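Fuvidach Credit Services
Frequently Asked Questions: Trade Credit Terms and Late Payment

Last reviewed 21/02/2022

These questions and answers are for businesses that buy from, or sell to, companies enrolled in the Fuvidach trade credit program. They describe general practice under the program. Where an answer differs from your signed credit agreement, the agreement applies.

What is trade credit?

Trade credit is an arrangement in which a supplier delivers goods or services and accepts payment at a later date. The buyer does not borrow cash. The supplier carries the unpaid amount as a receivable, and the buyer carries it as a payable. Most business customers use some form of trade credit, even when they have no bank loan.

How does the program work?

Fuvidach reviews the buyer, recommends a credit limit, and tracks payment on behalf of the supplier. Fuvidach does not lend money and does not buy invoices. The decision to ship on credit remains with the supplier in every case.

There are 1,973 buyer accounts in the program and 262 participating suppliers. A buyer may hold accounts with several suppliers, and each account has its own limit.

How is my credit limit set?

The review looks at your last two annual financial statements, your payment record with other suppliers in the program, and any public filings such as liens or judgments. Short-term debt falling due within one year is given more weight than long-term debt. A company with modest borrowings that must all be repaid this spring may receive a lower limit than a more heavily indebted company with later due dates.

We do not set limits as a fixed share of sales.

Do I have to provide audited statements?

No. Audited statements are required only for limits in the upper tier, as shown in your supplier's schedule. Reviewed or compiled statements are accepted for all other limits. Tax returns may be used by sole proprietors.

What payment terms are available?

Terms are chosen by the supplier. The program supports net 10, net 20, net 30 and net 60. The period begins on the invoice date unless the agreement names the delivery date. If the due date falls on a weekend or a federal holiday, payment is on time if received on the next business day.

Can I take an early payment discount and still dispute part of the invoice?

Yes, if the undisputed part is paid within the discount period and the dispute is filed in writing before that period ends. The discount is applied to the undisputed part only. Once the dispute is settled, the supplier may allow the discount on the remaining amount but is not required to do so.

What happens if I pay late?

A reminder is sent on the fifth day after the due date. If the invoice is still unpaid after 20 days, the account is placed on review and new orders may be held. After 31 days past due, the late payment is entered in your program record and becomes visible to your other participating suppliers.

Late charges, if any, are those stated in your agreement with the supplier. Fuvidach does not add charges of its own and receives no part of them.

How long does a late payment stay on my record?

An entry remains for two years from the date the invoice was paid in full. Entries are not removed early at the request of either party, except where the entry was made in error.

My invoice was issued by Drander but the goods came from Laaksonen. Whom do I pay?

Pay the company named on the invoice as the payee. Drander issues invoices for several participating suppliers, including Laaksonen, and forwards payments to them. Payment to Drander under a valid Drander invoice discharges the debt. Payment sent directly to Laaksonen against a Drander invoice will be returned, and the invoice will continue to age until the correct payee has been paid.

Please confirm any change in bank details by calling the number on an earlier invoice. Do not rely on a telephone number given in the message announcing the change.

Can my limit be reduced while orders are open?

Yes. A supplier may reduce or withdraw a limit at any time with written notice. Orders that have already shipped keep their original terms. Orders that have been accepted but not shipped are handled under the supplier's conditions of sale, which may call for a deposit or for payment before shipment.

What should I do if I expect to miss a due date?

Contact the supplier's credit department before the date passes and propose a specific payment schedule. A schedule agreed in writing before the due date is recorded as an extension. The same schedule agreed afterward is recorded as a late payment with an arrangement. Suppliers reading your record will see which of the two applies.

Does a parent company guarantee change my limit?

It may. The guarantor is reviewed in the same way as a buyer, and the guarantee must be unconditional and signed by an authorized officer. Letters of comfort are kept on file but are not counted toward the limit.

How do I view my account?

Account balances, open invoices and notices are shown in Jokex, the online account system. Buyers see their own accounts. Suppliers see the accounts of buyers to whom they have extended credit, together with the shared payment record. Payments received before 3 p.m. Eastern time are posted the same business day. Jokex statements are for information and do not replace the supplier's own invoices.

How do I correct an error?

Submit a correction request through Jokex with a copy of the invoice and proof of payment. The supplier has ten business days to respond. While the request is open, the entry is marked as contested. If the supplier does not respond in that time, the entry is removed.

Is my financial information shared with suppliers?

Your financial statements are not shared. Suppliers receive the recommended limit, the date of the last review and your payment record. Statements are kept for seven years and then destroyed.

Reader comments (1) 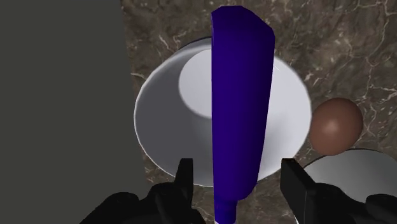
Our agreement counts the term from delivery, yet Jokex shows the due date counted from the invoice date, and we received a reminder a week early in February. Does the 31-day entry follow the agreement or the date on the screen? Please add this to the page, as other buyers with delivery-date terms must be seeing the same thing.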